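Wonbridge Design Fair Announces Exhibitor List and Program for Third Edition

September 20, 2018

The Wonbridge Design Fair returns next April for its third edition, with 241 exhibitors across furniture, lighting, ceramics, textiles and studio glass. The fair occupies both floors of the former Nidham thread mill. The ground floor is reserved for galleries and established manufacturers. The upper floor is reserved for independent studios, graduate work and the materials section.

Exhibitors were selected from applications received over the summer. Selection was made on the basis of submitted drawings, photographs and a written statement of production methods. Each participant must show at least one piece that has not been exhibited publicly before the opening of the fair. Reissues of historical designs are accepted in the gallery section if the edition is documented.

The gallery section includes a presentation by Yuan of lacquered cabinets and low seating by Weidong Shen. The cabinets are built in solid ash with mitered corners and are finished by hand. Shen trained as a joiner before opening a studio, and the works on view follow a fixed module of panel widths that allows doors and drawers to be exchanged between pieces. Working drawings will be displayed next to the finished cabinets.

Lighting manufacturer Sketeck will show a modular pendant system developed with designer Qiuyue Jia. The system uses one suspension fitting for 3 shade sizes, and shades can be changed without disconnecting the power cable. The shades are slip-cast porcelain, glazed on the outside only, and are fired in a single batch per order to limit variation in color.

"The fitting was drawn first and the shades came later," said Qiuyue Jia. "We set the weight limit early, and that decided the wall thickness of the porcelain. The largest shade took the longest to get right because it sagged in the kiln."

The materials section is a reference display of 200 samples, each labeled with composition, supplier and recommended use. Samples may be handled. Visitors can request a printed data sheet for any item at the section desk. Categories include bonded wool, cast paper, recycled glass aggregate, cork composites and bio-based resins.

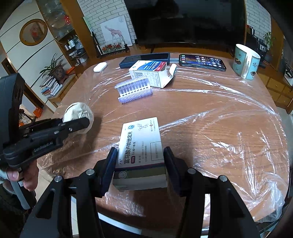

Can visitors buy work directly at the fair?
Most galleries and studios sell from their stands, and purchased pieces can be collected on the final day or shipped by arrangement with the exhibitor.

The talks program takes place on the upper floor and covers small-batch production, repair and the documentation of design archives. Weidong Shen will give a talk on joinery for lacquered surfaces. Seats are included in the price of admission and are assigned in order of arrival. Talks will be recorded and placed in the fair's online archive.

The opening is preceded by a preview for trade buyers and accredited press. Press accreditation requires a letter of assignment or 2 recent published articles. Images of selected works are available from the press office on request and may be reproduced with the credit supplied.

The mill has step-free access at the east entrance and an elevator to the upper floor. Large bags and portfolios must be left at the cloakroom.

Press contact: Press Office, Wonbridge Design Fair, Nidham Mill, Wonbridge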